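Niederschrift Arbeitsbesprechung Textilsortierung, Standort Plumulton

Beginn: 9:30 Uhr
Leitung: Lungile Mabaso
Protokoll: Ieuan Sayce

TOP 1 Protokoll der letzten Sitzung
Ohne Änderungen genehmigt.

TOP 2 Stand Kleinteile
Im September wurden 2681 Teile erfasst, davon 536 ohne Zuordnung. Der Anteil dünner Strickware ist gestiegen. Mabaso weist darauf hin, dass strumpfartige Stücke weiterhin getrennt von Tüchern und Handschuhen zu führen sind — auch dann, wenn das Gegenstück fehlt.

TOP 3 Körbe und Arbeitstisch
Geflochtene Körbe bleiben für die Vorsortierung in Gebrauch. Sayce berichtet von gezogenen Fäden an empfindlicher Ware. Der Korb steht künftig auf der linken Tischhälfte, die rechte dient als Ablage. Stoff, der über den Rand hängt, ist vor dem Umsetzen des Korbs vollständig einzulegen.

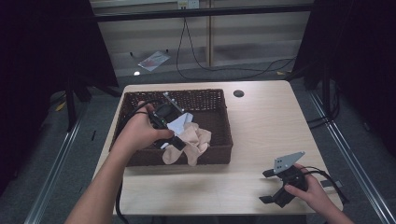 Abb. 1: Geflochtener Korb mit beigem, strumpfartigem Stoff, linke Tischhälfte

Die Firma Gaillard hat Einlagen aus Baumwolle angeboten, Mindestabnahme 100 Stück. Bedarf am Standort: fast 100. Ein Vergleichsangebot von Sternlow liegt noch nicht vor. Beschluss: Bestellung wird zurückgestellt, bis beide Angebote vorliegen. Zuständig: Sayce.

TOP 4 Verschiedenes
Die Übergabeliste an Cinerholm wird um zwei Spalten ergänzt (Material, Zustand). Die bisherige Fassung gilt bis zur Freigabe weiter. Mabaso verteilt den Entwurf.

Ende: 10:15 Uhr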